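Search this site
Search
Everyday Science for Young Readers

Why Long Things Fall Over, and How a Container Stops Them

Stand a pencil on its end on a table and let go. It falls. Lay the same pencil flat and it stays where it is. The pencil has not changed. It has the same weight and the same shape. The only difference is how it is placed.

This page explains what is going on and how people store long, thin objects so that they stay upright.

The balance point

Every object has a point called its center of mass. You can think of it as the place where all the weight seems to be gathered. In a plain straight stick, the center of mass is halfway along. If one end is heavier, the center of mass moves toward that end.

An object stays standing as long as its center of mass is above its base. The base is the area that touches the table. A cereal box has a wide base, so it can lean a little and still come back. A stick has a very small base. A tiny lean is enough to move the center of mass past the edge of it, and then gravity pulls the stick the rest of the way down.

Height matters too. A tall stick has a high center of mass. When it leans, that point travels sideways a long way for each small change in angle. A short stub with the same base can lean farther before it falls.

What the container does

A container does not change the center of mass of a stick. It adds support. When a stick stands in a container, it touches in two places: the foot rests on the bottom, and the side leans on the rim or on an inside wall. With two points of contact, the stick can lean and still not fall.

The rim has to be high enough. If it is very low, a long stick can tip over the top of it, or tip the whole container. A general rule used in kitchens and classrooms is that the container should be at least one third as tall as the object. For a ruler 24 centimeters long, that means a container 8 centimeters tall or more.

The container also has a base of its own. A square container with a wide, flat bottom is hard to push over. A narrow cup is easier to push over, and a narrow cup filled with long things on one side is easier still. Spread the objects out and the weight is shared.

Round or square?

Both shapes work. In a round container, a leaning stick can slide along the curved wall until it meets another stick. In a square container, a stick often settles in a corner, where two walls hold it at once. A corner is a good place for a single thin object. Square containers also fit together on a shelf without gaps.

A bowl is a different case. Its sides slope outward and it is usually wide and low, so a long stick placed in it will lie across the rim. Bowls are better for small or loose things.

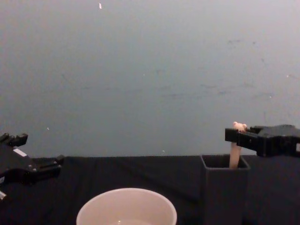

Putting a stick in place takes some care at the start. Hold it near the top and lower it straight down until the foot touches the bottom. Then let it lean slowly toward a wall. If it is dropped from above, the foot may bounce and the stick may land at a steep angle.

The surface under the container makes a difference as well. The force that resists sliding is called friction. A cloth on a table often gives more friction than polished wood or glass. The cloth must lie flat - a fold under one side will tilt the container.

Try it

You will need 3 containers of different heights, a straight stick or an unsharpened pencil, and a ruler.

1. Measure the height of each container and write it down.
2. Stand the stick in the first container and let it lean.
3. Push the top of the stick gently with one finger, outward over the rim.
4. Note whether the stick stays, the stick falls out, or the container tips.
5. Do the same with the other containers.

Repeat the test with a ball of modeling clay pressed onto the top of the stick. The center of mass is now higher. Compare your notes. Then move the clay to the bottom of the stick and test once more.

Words to know

Base: the part of an object that touches the surface under it.
Center of mass: the point where the weight of an object seems to be gathered.
Friction: a force that resists sliding between two surfaces.
Rim: the top edge of a container.

Page last checked 18 July 2019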